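Cloltura
Apr 18, 2022

ok so today is the day I deal with the potting table. thread, because I need witnesses

1/ Backstory: I've had the same pair of gray metal bins going since December and the system was supposed to be simple. Things that need a scrub go in one bin, things that are done go in the other. That's it, that's the whole system! I was so proud of it.

2/ What happened is that one bin became the place where everything goes when I don't want to think about it. Garden stuff, kitchen stuff, stuff that came in on the bottom of a tote bag. The other one I've been very good about keeping empty (easy to do when you never finish anything).

3/ Got the light wooden table cleared this morning and put both bins up there, one behind the other, so I can't pretend I don't see them. Coffee made. Brisarero playlist on. They're a tiny band and their last record has 1,691 plays, of which I'm pretty sure half are me, doing chores.

4/ Current state of the front bin:

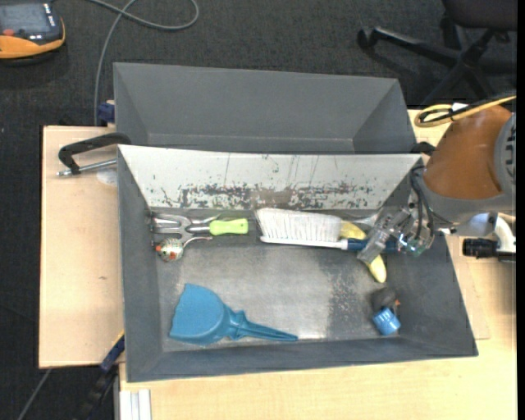
Garden fork, scrub brush, one banana. Starting point for the big spring sort.

5/ Yes, the banana is going back to the kitchen. It's first out.

6/ The little fork is staying forever. It's got that lime-green handle and I've bought three "nicer" ones over the years and lost every single one in the beds, because they had tasteful brown handles and I garden like someone emptying her pockets. Lime green I can find in the dark. If you take one thing from this thread, buy the ugly handle.

7/ The white speckled ball with the red and orange on it, on the bent metal stem, is a plant ornament. It was in a pot of basil. The basil is no longer with us. I'm going to put it in the rosemary and hope the rosemary isn't superstitious.

8/ Light blue thing at the lower left: I use it for getting potting mix into small pots. My sister swears it's a dustpan, I say scoop, and we've been going back and forth over this for a solid year. It pours beautifully off the long end, so I feel like I'm winning.

9/ As for the small dark gray thing and the bright blue cap next to it in the corner, I have no idea what they belong to. I've tried the blue one on every bottle under my sink. If you own something that's been missing a bright blue ribbed top, please get in touch.

10/ Now the bin itself. That scratched wall with all the brown on it is what I really need help with. The floor's mostly dusty and I think it'll wipe, but the streaks and speckles up the side are a whole other level. I've heard baking soda paste, I've heard vinegar, and somebody at Schouten (the hardware place, not the bakery, we have both) told me to give it 40 minutes under a wet rag before I even pick up a brush.

11/ Going with the wet rag because it involves sitting down.

12/ While I wait, a question for the garden people. Do you keep a separate brush for tools and a separate one for pots? I've got the one white brush with the long blue and white handle and it does everything, and a lady in my Widiritz seed swap group was HORRIFIED. She has a brush for terracotta. Just terracotta! I kind of want to be her.

13/ Plan for the rest of the day, so you can hold me to it: banana to kitchen, tools scrubbed and moved to the back bin, mystery parts into a jar with a label, then the front bin gets a proper wash and goes out on the step.

14/ And then I have 125 plant markers to write out for the swap, and I've done 2. I don't want to talk about it.

15/ ok the rag is on. Drop your grime remedies below, I'm reading all of them with my feet up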